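Last updated: December 2020
3 min read

Slept badly, up before the heating came on. Made toast and ate it standing at the counter with the box of blocks already open next to me. I had told Davina I would get through the shape set before lunch and I more or less did, if lunch can be at half past two.

The whole job is checking which ones are worth keeping. The set has been through two moves and one winter in the shed at Manden, and I wanted to know what was in it before I paid for more. I wiped them with a damp cloth and an old toothbrush. The ribbed ones take longest. Dust packs down into the grooves and the cloth goes straight over it, so it has to be the brush, and then the cloth again.

I like the maple-looking board for sorting on. It's pale enough that every color shows up, and it is heavy enough to stay where I put it on the blue pegboard. The glue lines are holding. I ran a fingernail along the one near the middle and couldn't feel a step. Rubbed a little oil into one corner in October to see what it would do, and the corner looks the same as the rest now, so I may leave the whole thing bare.
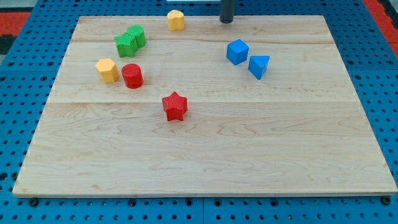

The star is still my favorite to handle and the worst to clean. Five inside corners, and something sticky in one of them. Warm water got it out in the end. The plus shape has the same trouble with fewer corners. The hexagon took ten seconds.

I tried a few ways of grouping them. By color is quickest but it puts shapes together that have nothing to do with each other. By shape makes more sense for what Anisa wants, which is something the little ones can name out loud. She wants round things first, then things with corners, then the odd ones. I asked her where the lobed yellow one goes and she said it's a cloud. Sivaprasad said heart. I wrote "yellow, lobed" on the list and moved on.

Gráinne called at noon about the shelf. It has to hold 900 mm across or the bins won't fit side by side, and the one she found is shorter. She will look again. I gave her the number for Rodrigues and she said she had it already.

Walked to the post office after I ate. The parcel for Nélida came to more than I expected because of the weight. Receipt number ends in 271, writing it here so I don't lose it like the last one.

Back home I put a strip of felt in the bottom of the storage box, cut it too short, and cut another. Soup for dinner. Need to buy a new toothbrush for the blocks and not mix it up with mine.

Tomorrow: labels, and call Davina back.

Recent entries
Felt, glue and the long drawer
Clearing out the shed at Manden
Oil on one corner
What Anisa wants on the low shelf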